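Seit März räume ich bei uns die Küchenschubladen um, und weil dabei immer wieder Fragen zu meinen Scheren kamen, gibt es jetzt endlich die gesammelten Tipps. Ich bin keine Schleiferin, ich schneide einfach viel: Kräuter, Backpapier, Paketschnur, Stoffreste, neulich sogar eine Pizza (geht wunderbar!).

## Eine Schere für jede Arbeit

Mein wichtigster Rat: Küchenschere und Bastelschere trennen. Klebebandreste will ich nicht am Schnittlauch haben, und Geflügelfett auf dem Geschenkpapier macht auch keine Freude. Bei uns liegt die Küchenschere links neben dem Herd, die andere wohnt im Arbeitszimmer. Für Stoff habe ich eine dritte, und die ist heilig. Wer damit Papier schneidet, bekommt Ärger.

## Klebrige Klingen

Nach dem Pakete-Auspacken sind die Klingen oft so verklebt, dass sie nur noch schmatzen. Ein paar Tropfen Speiseöl auf ein Stück Küchenpapier, die Schere aufklappen, einreiben, 7 Minuten liegen lassen und dann abwischen. Danach mit warmem Wasser und Spülmittel nachwaschen und gleich abtrocknen, auch am Gelenk. Ganz hartnäckige Reste gehen mit Reinigungsalkohol weg - aber bitte nur auf dem Metall, manche Kunststoffgriffe werden davon stumpf.

## Stumpf? Erst mal das hier probieren

Ein Stück feines Schleifpapier doppelt falten, raue Seite nach außen, und zehn- bis fünfzehnmal durchschneiden. Das holt keine Profischärfe zurück, nimmt aber kleine Grate weg. Für die Bastelschere reicht das bei mir locker ein halbes Jahr. Alufolie geht auch, der Effekt ist nur schwächer. Bei der guten Stoffschere lasse ich die Finger davon und bringe sie zum Schleifen.

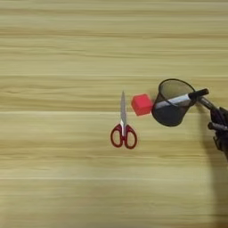
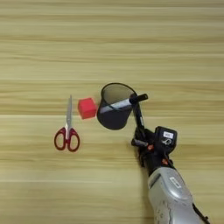
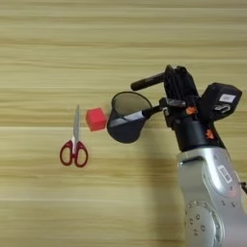

*Schere auf hellem Holztisch, die Spitze nach oben.*

## Wenn es am Gelenk hakt

Ein Tropfen Nähmaschinenöl an die Schraube, ein paarmal auf und zu, Überschuss abwischen. Für die Küchenschere nehme ich lebensmittelechtes Öl, so ein Fläschchen mit 100 ml hält ewig. Meins ist von Olteo und steht schon so lange im Schrank, dass das Etikett kaum noch zu lesen ist. Sitzt die Schraube zu locker, klemmt sich das Papier zwischen die Klingen, statt geschnitten zu werden. Eine Vierteldrehung mit dem passenden Schraubendreher genügt meistens. Zu fest ist aber genauso blöd, dann tut einem nach drei Bögen Tonpapier der Daumen weh.

## Und die Spülmaschine?

Ich mache es nicht mehr. Meine alte Küchenschere hatte nach einem Sommer Rostpunkte genau da, wo die beiden Hälften aufeinanderliegen, und die bekommt man ganz schlecht wieder weg. Falls es doch schon passiert ist: Natron mit wenig Wasser zu einem Brei rühren, mit einer alten Zahnbürste einreiben, kurz warten, abspülen. Bei leichtem Flugrost klappt das gut, bei tiefen Flecken leider nicht.

## Aufbewahren

Lose in der Schublade stoßen die Klingen ständig an irgendwas. Ich habe mir für die Küche eine Magnetleiste an die Wand geschraubt, 31 cm lang, da passen zwei Scheren und das Schälmesser dran. Im Arbeitszimmer tut es ein Haken an der Regalseite. Bei kleinen Kindern im Haus natürlich entsprechend hoch!

Linkshänder brauchen übrigens eine echte Linkshänderschere, bei der auch die Klingen gespiegelt sind. Ein symmetrischer Griff allein hilft da wenig - man sieht die Schnittlinie trotzdem nicht.

Beim nächsten Mal sind die Gemüseschäler dran, davon habe ich eindeutig zu viele.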